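Esta tarde toca poner orden en los accesorios del pelo. Los he volcado todos encima de la cama, que es la única superficie grande del piso, y voy contando por aquí lo que hago. Hilo tranquilo, sin prisas.

Antes estaban en el cajón de la mesilla, en una bolsa de tela y en los bolsillos de tres abrigos. Cada mañana perdía un rato buscando una pinza y acababa saliendo con la misma goma de siempre.
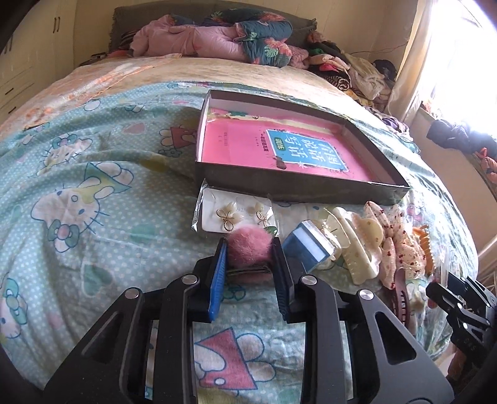
*Foto: Unathi Moodley, 1 de diciembre de 2023*

Primera ronda: pinzas de garra. Las pongo en fila y así veo lo que tengo. Las de color crema son las que más uso, van con todo. La naranja me la pongo poco, pero en verano me gusta, así que se queda.

La rosa pálido con motitas rojo oscuro la compré en abril en un puesto de Ostska. Sujeta mejor de lo que parece y no se me ha roto ningún diente.

Los pendientes siguen en su cartón, con la funda de plástico. Pétalos blanco crema y un lazo de alambre dorado. En el cartón se lee 925. Los guardo así hasta que los estrene porque sueltos se enganchan entre ellos y luego hay que desenredarlos con una aguja.

El pompón rosa no sé dónde meterlo. Pesa poco pero abulta. De momento va con las cosas blandas.

Me pregunta Győző Tóth si no es más fácil comprar un organizador con compartimentos. Tuve uno de Dalik. Las pinzas grandes no cabían y la tapa no cerraba. Se lo di a mi prima para los hilos de bordar y está contenta con él.

El sistema de ahora es más simple:
- pinzas grandes, juntas
- pinzas pequeñas, en bolsa transparente
- gomas, aparte
- pendientes, en su cartón

Las bolsas transparentes me parecen lo mejor. Se ve lo que hay sin abrir nada y ocupan lo que ocupa el contenido. Guardo las que vienen con los pedidos, las aliso un poco y sirven.

De paso estoy preparando una caja de regalo para mi sobrina. Empezó a escribir frases este curso y le he comprado un libro de mirar dibujos y contar lo que pasa, 看图说话写话. Está aprendiendo chino con su madre y le hacía falta material en casa.
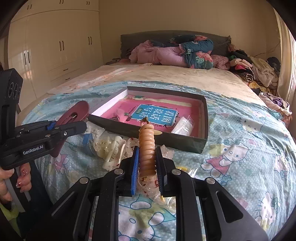
El libro va debajo, plano, y lo pequeño alrededor. Si pongo antes lo blando, el libro queda torcido y se marcan las esquinas. Lo aprendí con el regalo del año pasado, que llegó con la portada doblada.

También quiero meterle alguna pinza. Tiene el pelo muy fino y las grandes se le resbalan, así que le irán mejor las pequeñas. Las de color crema, que le valen también para el colegio.

Las gomas de espiral me las quedo yo. Cuando se dan de sí las meto un momento en agua caliente y encogen bastante. Con las muy viejas no funciona, esas las tiro.

Me falta papel para envolver. En Csizmadia tenían uno liso de rayas finas, a ver si queda. Si no, la caja va con una cinta y ya está, es bastante seria por fuera y no le queda mal.

Para los que preguntáis por la colcha de gatitos: es de Vendham, la compré hace tiempo y no sé si la siguen haciendo. Se lava bien y no destiñe. No la plancho.

Pendiente para otro rato: collares y pulseras. Están en una lata y no pienso abrirla hoy. Ahora recojo la cama, que en algún sitio tendré que dormir.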